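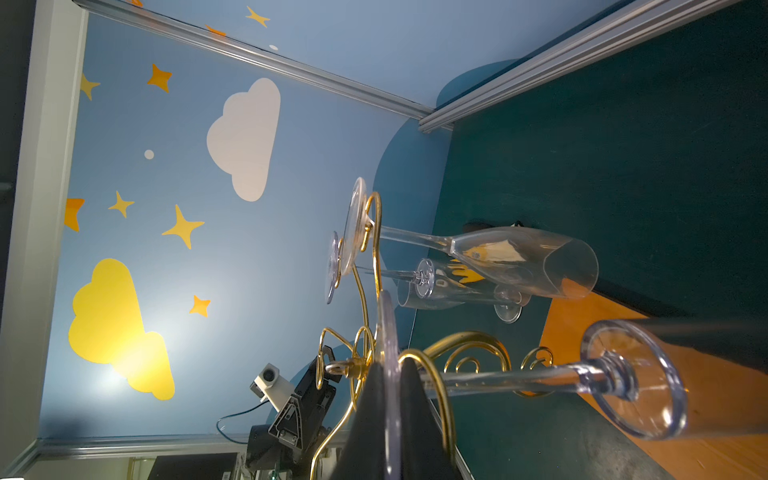 The two-armed robot that has been coming together, one evening at a time, at the Pomberg shared workshop in Tronport has reached the stage where it gets its own chores to practice, and the members have started it off on glassware. The build goes by the name of Jadoon, and anyone who has followed the workshop's newsletter since January will remember it as a pile of rail, servo motors and good intentions on the long bench by the window. Now it has a dark teal tabletop to work on and walls the color of a summer sky, with cartoon clouds and stars all over them, and the job it has been set is putting glasses on a rack and taking them off again. The rack is the fancy kind, all gold wire and curls, and the champagne flutes that go with it are clear plastic. If you have ever tried to hang a long-stemmed glass in a crowded cabinet with one hand while holding the door with the other, you will have some sympathy for the machine.

The members settled on glasses after a long stretch of wooden blocks, which everybody agreed had become a little dull to watch (and, for the people doing the steering, a little dull to do). A block can be picked up from nearly any side and put down nearly anywhere. A glass with a stem wants to be held in the right place and turned the right way, and then it has to be slid past a piece of bent wire without catching on it. Clear plastic is hard for the cameras as well, as it takes on the color of whatever happens to be behind it. The software has to find the thin line of a rim or a foot against all that teal and blue, and the builders say that is where most of their evenings have been going lately.

Money has been a steady topic too, as it always is with these things. The workshop puts the cost of the build so far at $3,971, which covers the rail, the frame, the motors and a fair number of small parts that were ordered twice. A grant of $500 from the Tronport neighborhood fund paid for the wiring and the aluminum for the frame, and $817 came in from a winter bake sale and tool swap that ran well past its closing time because people simply would not go home! The remainder came out of the members' own pockets. Gromell, the hardware store on the corner of the same block, has been letting the group buy bolts and brackets at the contractor price, and the members asked us to pass along their thanks.

Both arms sit on one long metal rail at the front of the table and reach in over the work from either side, and each one carries a small camera near its wrist. The idea, when it all goes to plan, is that one side steadies while the other moves, much as you would do it yourself at the kitchen counter. Getting two arms to share a small space without bumping elbows has been a project in itself, and the limits on how far each one may swing were still being adjusted when we stopped by. 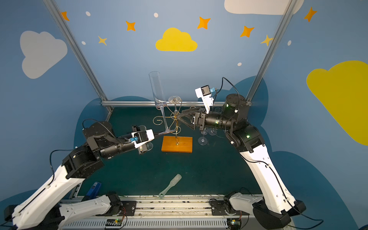 One neighbor who came to the last open bench night wondered whether all this effort would ever end up in a regular kitchen, or whether it was mainly a hobby for people who like wires. She said she would be first in line for something that could put away her dishes after Thanksgiving, but that she would want to see it handle her grandmother's glasses, the real ones, before she let it anywhere near the cupboard. The members took that in good spirit. They told her real glass is a long way down the list, and that for the time being the only dishes at risk belong to the workshop.

There is plenty to be done before then. The software side of the group keeps a log of each practice session, with notes on where the grip was taken and how the wrist was turned, and these are gone over on a laptop afterward, usually with somebody eating chips a bit too close to the keyboard. The mechanical side has a list of its own, mostly to do with cables. Any cable running along a moving arm needs enough slack to let the elbow bend and not so much that it snags on the next thing it passes, and finding that happy middle takes more tries than you would think.
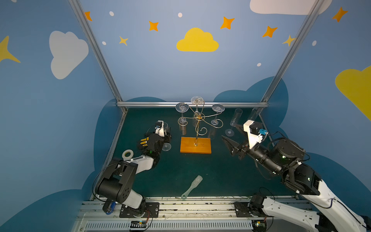 The group also wants to try different ends on the arms, as a simple pinching gripper and a hand with several fingers are good at different things, and swapping one for another means going back over a lot of settings. A builder who looks after that part of the work told us the mechanical change is quick and the rest of it eats the whole evening. Other household jobs are being talked over as well, with folding dish towels and sorting silverware both in the running, and there is a sign-up sheet by the coffee maker where anybody may add a suggestion. (Somebody has already written "my taxes.")

Visitors are welcome to come and see Jadoon at the next open bench night, set for 7 Jun 2026, with doors open until 9 in the evening. Admission is free, and children are welcome with a grown-up. Long hair should be tied back and loose sleeves rolled up for anyone going near the table. Parking behind Pomberg is limited, so please use the lot next to Gromell, where the store has kindly agreed to leave the gate open for the night.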